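Wako Sound and Light Board
Stiver order code 2472

Home > Classroom coding > Sensors > Wako boards

The Wako Sound and Light Board adds a microphone and a light sensor to the Nerix controller. It plugs into either side port and is programmed with the same drag-and-drop blocks as the rest of the range. No soldering or extra power supply is needed.

The board takes readings while the controller is switched on and sends them to the Derkari editor. Pupils can show a reading on screen, store it in a variable, or use it to decide what the controller's lights and buzzer do next.

What the blocks do

Adding the board in the Derkari editor puts 14 new blocks in the Sensors drawer. The ones used most often are:

Sound level - gives a number from 0 to 600. A quiet classroom usually sits near the bottom of the range.
Light level - gives a number from 0 to 600. Cover the sensor with a finger to see the number fall.
When sound is above - starts a script each time the sound level goes over the number you type in.
When light is below - starts a script each time the light level drops under the number you type in.
Wait until quiet - holds the script until the sound level has stayed under the set number for one second.

The remaining blocks deal with averages, highest and lowest readings, and resetting the board.

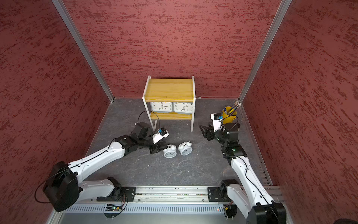 Can I use two Sound and Light Boards on one controller?
One board can go in each side port, and the editor labels them Left and Right. Pick the one you want from the small menu on each block. If you swap the cables over, the labels swap too.

Getting started

1. Switch off the Nerix controller and push the cable into a side port until it clicks.
2. Switch the controller on. The green light on the board comes on and stays on.
3. Open the Derkari editor, choose Add board and pick Sound and Light.
4. Drag the Sound level block into a Show number block and press Run.
5. Clap your hands near the board. The number on screen should jump and then settle.

If the green light flashes, the cable isn't fully in. If the number stays at 0, choose Reset board and run the script again.

First script: clap to switch on

When the script starts, all the controller's lights are off. Clap once and the lights turn blue. Clap again and they go off. The script uses one variable, called lit, and a wait of half a second after each clap. Without the wait, a single clap can be picked up twice and the lights will flick on and straight off again.

Second script: night light

When the light level drops below 19, the lights fade up to a warm yellow over two seconds. When the level rises again, they fade out. You may need a higher number in a bright room. Try it with the blinds down first, then change the number until the lights behave as you want.

Both scripts are in the editor under File, Samples, Wako boards.

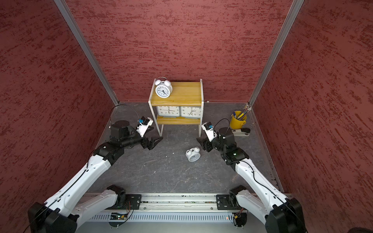
A comment from a school customer: We set the clap script at 19 to start with and every chair scrape turned the lights on. Moving it up to the middle of the range sorted it out. I would also like the average blocks to be nearer the top of the drawer, as my class uses them more than anything else.

Stiver reply: Thank you. The order of the drawer can be changed under Settings, Blocks. Drag a block up the list and press Save. The order is kept for that log-in only.

Specification

Works with: Nerix controller, all versions with side ports
Software: Derkari editor, desktop or browser
Reading range: 0 to 600 for both sensors
Weight: 19 g without cable
Cable: supplied, 600 mm, clip at both ends
Fixing holes: one at each corner

In the box

Sound and Light Board, cable, two sticky pads and a printed card showing the blocks. The controller is sold separately.

Care

Keep the board dry and don't press on the microphone opening. Wipe it with a dry cloth - sprays can leave a film over the light sensor, and readings will come out low.

Boards bought before December may need a software update before the Wait until quiet block appears. The editor offers it when the board is plugged in.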